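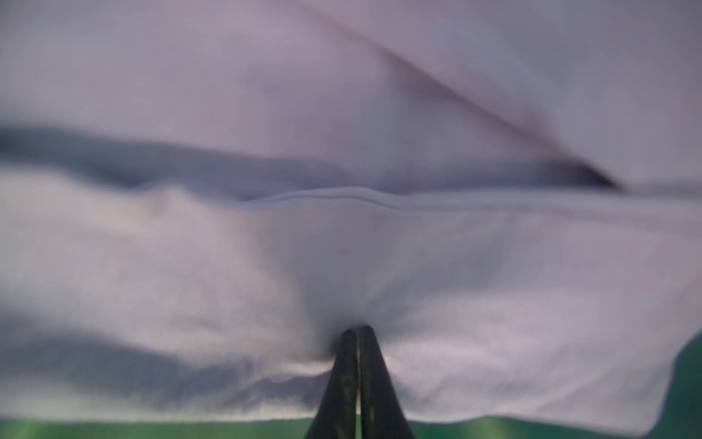 How to write a submission to a public consultation on small business rules

When a ministry or a city prepares new rules for small companies, it usually opens a period for comments. Many founders see the notice, think it is for lawyers, and close the page. I thought the same until our association answered a consultation on company registration. This guide explains how we work now, from the first reading to the sending. It is written for founders and for people who run small business groups, and you do not need legal training to follow it.

Before you start

You will need the draft text, the consultation notice and two or three people who have lived the problem. Read the notice first. It tells you who may answer, in which language, the closing time and the format. Our group Senus once prepared a very good answer as a slide presentation, and the office only accepted text documents. We had to do it again in one night.

Check also the closing hour. If it says 17:00, the online form may close exactly at 17:00.

Step 1. Find the articles which touch you

Do not try to comment on the whole draft. Print it, or open it on a screen where you can mark it, and look for the words that matter in your daily work: registration, capital, licence, fee, inspection, penalty. Put a mark beside each article. Then read the definitions again, slowly. In the last draft we studied, a "new company" was one younger than 30 months, and this small line decided who could ask for the reduced fee. Half of our members were outside it and had not noticed.

Step 2. Collect real cases

An office receives many letters which say that the procedure is too slow. It receives very few which say how slow, for whom and at which desk. Ask your members for these points:

What did you want to do?
Which document was asked, and by which office?
How long did you wait for each answer?
What did it cost you, counting travel and copies?

Guadalupe Carrillo collected the cases for us by telephone, in the evenings, and wrote each one on a single page. The clearest came from Plomorero, a plumbing supply business started by two brothers. They paid 912 pesos for a certificate, and then the second office did not accept it, as it wanted the same certificate with another stamp. We put this case on the first page of our answer.

Ask permission before you use a name. If a member prefers to stay anonymous, write the sector and the size of the company only.

Step 3. Write one proposal for each problem

For every article you marked, write three short parts: what the draft says, what happens in practice, and the words you would like to see. The third part is the most difficult and the one people leave out. You do not need perfect legal language. "Article 14: replace 'original certificate' with 'original or digital certificate'" is enough, and the person who reads it can copy it directly.

Keep each proposal under one page. If you have more than ten, put the most important at the beginning and say clearly that they are the most important.

Step 4. Test the text with somebody outside

Give the text to a person who knows business but not your case. We asked Kerubo Obura, who imports packaging and had never read the draft. She returned it with many questions in the margin, mostly about short forms we use every day and never explain. Correct everything that she or he did not understand, even if it seems obvious to you.

This is also the moment to check the tone. Uriel Quezada had written some angry sentences in our first version. I agreed with all of them, but we took them out and kept the facts.

Step 5. Look for other signatures

One answer signed by several groups is normally stronger than several equal letters. Write early to the others. Villaseñor, a network of food producers, needed two weeks to get the approval of its members, and we almost sent without them. Culavano preferred to send its own letter, and mention ours in it, which is also fine.

Agree who may change the text after the signatures. With us it was only Heriberto Solís, and he could correct spelling and nothing more.

Step 6. Send it and keep the proof

Send the day before the closing, not in the last hour. Save the confirmation number and the exact file you sent. If the form gives no confirmation, write a short e-mail to the contact in the notice and ask them to confirm.

After sending

The office may publish a table with all comments and its replies. Ours came out in March. Search for your proposals and read the reasons when they were refused. "Outside the scope of this draft" means you can bring the same point to another consultation. "Insufficient evidence" means you need more cases, so keep the notes from Step 2.

Wenceslao Xolalpa keeps our old submissions in one shared folder, sorted by subject. Before each new consultation we open it and copy the parts that are still true.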